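Forums > Stitching & Closure > Bench Practice
New posts | Search | Members | Log in
Filed under: running closures, knots, tissue practice

Black suture on a pink background: how do you start your line?

Post 1, gestau_knots

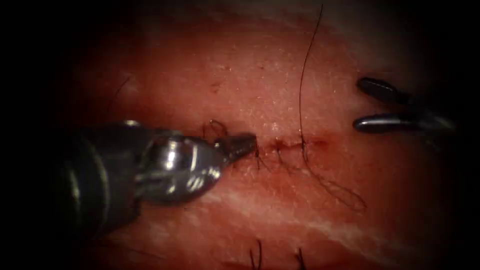 Re: starting at the left end

Post 2, gestau_knots
OK so my question is about that left-hand knot. I always anchor at the left end of the cut and run the closure to the right, and I keep ending up with a fat little tangle of loops where I wanted a flat square knot. I've been through 40 practice cuts since January and my starting knot is still the ugliest part of every single one. Do you all throw the first knot right at the corner, or a bit past it?

Post 3, Udow272
Past it, always! I go a few millimeters beyond the corner so the first bite isn't pulling on the very end of the cut. And lay your throws down one at a time, opposite directions. If you've got loops riding up on top of the jaws, you probably have too much slack on that side. Shorten the tail and it gets so much easier.

Post 4, hazem_k
I'm going to disagree with Udow on the short tail. Everybody told me the same thing and I spent weeks pulling the end straight back out through the loop (so annoying). Leave yourself enough to grab, tie it, THEN trim. Thread is cheap. I buy the 200 packs from Sharifi and don't think twice about it.
Hazem Kettani

Post 5, Udow272
Enough to grab, sure, but a long tail flops across the wound edge and then you're sewing over it. Ask me how I know.

Post 6, grastdale_girl
You're both kind of right? I park the tail off to one side before I do anything else, then it can be whatever length I like. Also +1 for black thread, I tried a violet one on a reddish pad and my eyes were done after ten minutes.

Post 7, gestau_knots
Tried it both ways tonight. Going past the corner helped a lot, the end sits closed now. Short tail was a disaster for me, lost it twice, so I'm on team Hazem there. Still getting the tangle on maybe every third one.

Post 8, hazem_k
Slow down on the second throw and look at which way it's crossing before you snug it. Post the next one when you've got it.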